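Can you spare a morning to sort things into baskets?

Hello! I'm Analyn Soriano and I look after the household side of things at Mandholm, where we try out storage bits and bobs before they go anywhere near a shop. I'm looking for people to come in during March and do some ordinary tidying at a table – filling baskets, emptying them again, finding a home for all the small stuff that never seems to have one.

You don't need any experience. If you've ever cleared a kitchen drawer or put the shopping away you'll be fine, and messy people are very welcome (I'm one of them!). I need 24 people altogether, and each session lasts 2 hours, starting at 9.30 in the morning. Left-handers, do please write in, we never get enough of you.

You'd be working at a light wood-grain table in our carpeted room, one person to a table, with a small pile of household things to sort. Wear whatever you like, long sleeves are fine.

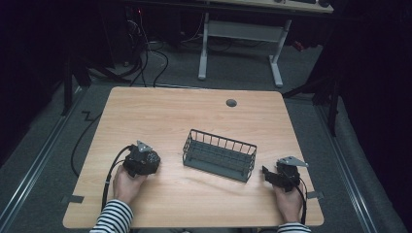
The baskets come in a few shapes and I'd love to hear which ones you get on with. Some people swear by wire sides so they can see what's inside, others want a proper solid box with a lid, and Svyatoslav and I have been arguing over it since Christmas. Moan as much as you want – I write it all down.

We pay £61 for the session, by bank transfer, and there's tea, coffee and a decent biscuit at half time. We're on the first floor and there is a lift. The 188 bus stops outside, and you can leave a bike in the hallway.

To put your name down, ring and ask for me or Ariel Lumanlan, or drop a note in at the front desk. Tell us which mornings suit you and whether you're left- or right-handed. You must be over 18.

Contact | © Mandholm | Back to top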